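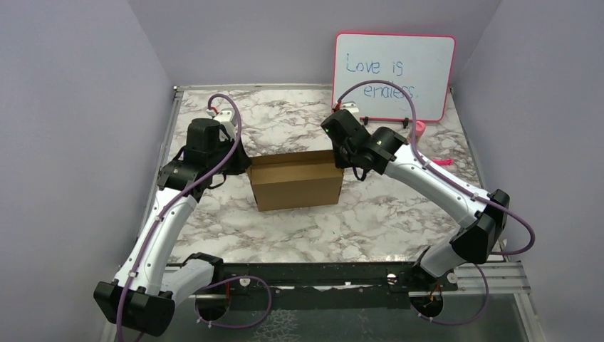
Fig. 11.1 An open cardboard box between two robot arms.

Chapter 11
The Chain and How It Wears

My first proper motorcycle was a Gerkaleo 148, bought in Lund with a top box I never liked and a chain that sounded like a drawer full of spoons. I rode it home, thought it was wonderful and didn't look at the chain for the rest of May. By then the rear sprocket had teeth like little shark fins and I had to buy the lot – front sprocket, rear sprocket and chain – in one painful go.

So this chapter is the one I wish I'd read first! We've spent a good while on the engine and the gearbox, and now we need to get all that effort to the back wheel. Shafts and belts get their own pages later on. Most of you will be riding something with a chain, and it's the part of the bike you can do the most for with very little money.

Let's start with a word that causes trouble. People say a chain "stretches", and I say it too, but the steel plates aren't being pulled longer like toffee. What happens is that the pins and bushes inside each link rub away a little, and every joint ends up with a tiny bit of play. Add up all those tiny bits over the whole run and the chain is longer than when it left the factory. The sprocket teeth haven't moved further apart to match, of course, so the rollers begin to ride up them, and the teeth start to hook.

Now, slack. A chain needs some, and beginners nearly always want to take too much of it out (I certainly did). When you sit on the bike the rear suspension squashes and the swingarm moves, and on most bikes that pulls the chain tighter. If it was already tight on the stand, something has to give, and the something is usually a wheel bearing or the one behind the front sprocket. On my Gerkaleo the handbook asks for 33 mm of up and down movement, measured halfway along the bottom run. Yours will want its own figure, so look it up before you touch a spanner. 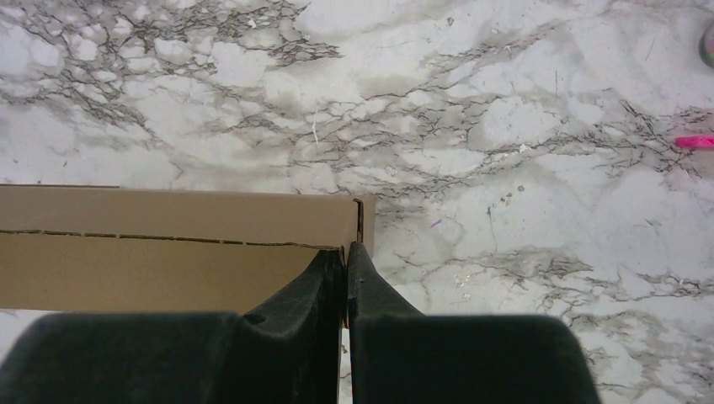

Chains also don't wear evenly. Turn the wheel slowly and you'll probably find a place where the chain goes tight and another where it hangs loose. Always measure at the tightest place. If you set the slack at the loose part, the tight part will be far too tight once you're on the road, and you'll have done all that careful work for nothing.

As for oil, I use the Vimo spray because the shop in Haneck sells it, and I put it on after a ride while the chain is still warm. Aim for the inside of the lower run and keep it well away from the tyre and the brake disc. Engine off, please, and turn the wheel by hand – fingers and moving sprockets do not mix.

By the end of the chapter you should be able to check slack, spot a worn sprocket and move the rear wheel back without putting it in crooked. We'll begin with section 11.1 and the names of the parts.

Reader comments (2)

2 May 2025
Measured mine at the loose part for years. Explains a lot! Is the tight place always in the same links?

Reply
Mine is. I put a dab of paint on it so I can find it again. Could we have more on sealed chains in the next edition, please?

This site uses cookies to remember which chapter you were reading. Accept / Manage settings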